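4. Rules of practice for collection in shared rooms

4.1 Why the rules are short

The first version of our collection protocol ran to 57 rules. It had been assembled the way such documents usually are: every time something went wrong, a sentence was added, and no sentence was ever taken out. Rule 12 and Rule 40 contradicted each other for most of a winter. An operator who followed the whole thing faithfully would have spent the working day reading it.

We cut it to 4 rules in February, and this section describes what survived, what was lost, and what we would argue about again. The rules apply to demonstrations made with hand-held grippers in rooms that other people are also using. They don't cover teleoperation or anything done behind a fence. The Lamum guidelines handle those cases well enough, and we had nothing to add except length.

A shared room is a poor laboratory and a good source of data. The furniture moves. People have lunch. The light through the windows does what it wants, and somebody always needs the chair. Most published good practice deals with this by assuming it away, usually in a sentence that begins "under controlled conditions." We wanted rules that an operator could follow with both hands full.
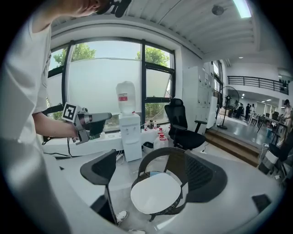
Figure 3. An operator with a hand-held gripper at the window side of the shared room; the adjoining hall is at right.

4.2 Rule one: the room belongs to the people in it

Before a session starts, the operator tells everyone within view that recording is about to begin and what will be kept. Within view is the important part of that sentence, and it took us three drafts to get there. Earlier wording said "everyone in the room," which worked until we began collecting in rooms that open onto other rooms. In Figure 3 there are people at the tables in the hall, well away from the task, and still inside the picture. A notice taped to the near door would have done very little for them.

The rule also gives bystanders the right to end a session without stating a reason. We expected this to be abused by people who wanted the table back. It has been used twice, once by someone who wanted the table back. We consider this an acceptable rate.

Recordings that contain a person who was not told are held out of the release until that person has been asked. Blurring is permitted as a second step and never as a substitute for the first. The Gurnix template treats the two as equivalent. We have read the paragraph several times and continue to disagree with it.

4.3 Rule two: markers are checked before and after, by a person

Each gripper and each instrumented hand carries a printed marker, and pose estimates are only as good as the mounting. A marker that has slipped by the width of a fingernail still detects perfectly. The software reports high confidence, the trajectory looks smooth, and the policy trained on it learns to grasp the air next to things.

We had a script for catching this. It compared each session with the previous one and raised a warning when the offset drifted. It raised so many warnings that operators learned to dismiss them with the same motion they used for the update reminder. Of 709 sessions reviewed for this paper, 583 had at least one dismissed warning. We have kept the script and stopped pretending that it is the check.

The check is now done by hand. The operator presses on each marker at the start, presses on it again at the end, and writes down "firm" or "moved." If it moved, the whole session is set aside. There was a long discussion about whether the first half of such a session might be saved. There is no way of knowing when the marker moved, so the discussion should have been shorter.

Straps deserve a separate word. A cube on the back of the hand must be tight enough to stay put and loose enough that the operator is still willing to come back on Sunday. We have no number for this. The draft standard from Araújo offers one, in newtons, to two decimal places, and we would be interested to meet the hand it was measured on.

4.4 Rule three: the floor is part of the workspace
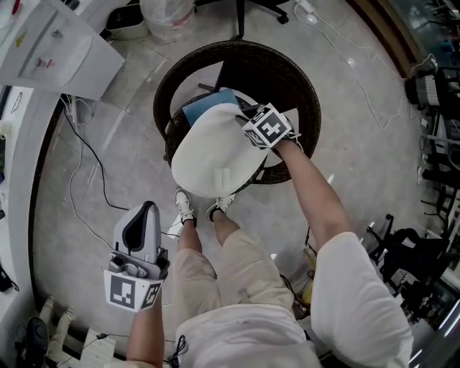 Incident forms are a dull genre, but they're consistent, and ours agree that the gripper is seldom what causes trouble. People bump chairs, step backward, and catch a foot on something they had stopped noticing. Attention during a demonstration goes to the hands and the object, and good practice has to allow for that instead of asking operators to look everywhere at once. Handling a cloth on the seat of a chair keeps the eyes down and the feet close to the chair legs, and in the view above there are black and white cables across that same floor. None of them is anywhere near the cloth. A risk assessment that stops at the edge of the task object would pass this arrangement without comment, and our old one, with all its rules, did exactly that.

The third rule therefore asks for a walk. Before recording, the operator goes once around the work area at the distance of one long step and moves, tapes down, or unplugs whatever can be moved, taped down, or unplugged. What remains is noted on the session sheet. The walk takes less time than finding the tape.

Two objections came up. The first was that a tidied floor makes the data less natural, since real homes and offices have cables in them. This is true, and it is also what people say when they don't want to tidy the floor. Clutter that matters for the policy should be placed on purpose and written down. Clutter that is there by accident teaches the model very little that we could name, and it can teach the operator a good deal in one second.

The second objection concerned the leads that hang from the equipment itself. They can't be taped to anything, being attached to somebody who is moving. Our compromise is that a hanging lead must be kept clear of the fingers and must come loose when pulled. We test the second part by pulling it. Operators seem to enjoy this.

4.5 Rule four: write down what was on the table

The last rule is the least popular. For each session the operator records which objects were used and what they were resting on. The temptation is to leave this for later and recover it from the video. We have tried, and the results were humbling. Two annotators looking at the same towel-like object produced "towel," "napkin," "shirt (folded?)," and, after a break, "towel" again.

Support surfaces turn out to need the same care. Our early sheets had a single box labeled "table," and everything went into it, including stools, windowsills, and the seats of armchairs. A soft seat gives under the hand, while a tabletop doesn't, and a gripper trained on one will press too hard or too lightly on the other. The box is now blank and the operator fills it in. Spelling is not enforced.

We do not ask for brand names, lighting readings, or the mood of the operator, all of which appeared in the original protocol. The mood field had five levels. Almost every entry was a three.

4.6 What the rules leave out

Shortening a protocol means deciding which mistakes to put up with. We dropped the rule on uniform clothing, so sleeves of every kind now appear in the data. We dropped the required warm-up demonstrations, which operators had been performing with great speed and no visible benefit. We also dropped the rule requiring a second person to be present, and this is the removal we are least sure about. It had been honored mostly by naming whoever was sitting closest. A rule like that gives a false sense of cover, but a real second person would be worth having, and the Orkus collection notes make a fair case for one whenever the operator wears anything on the head that narrows the view.

We also have nothing sensible to say about children or pets, neither of which has yet appeared in our rooms. Groups collecting in homes will need rules for both, and should write them before the first visit. Ours would have been written after.

The session sheet that goes with these rules fits on one side of a page. Requests to add a field are accepted on the condition that the person asking names a field to remove. Since we introduced that condition, we have received one request, and it was to remove the condition.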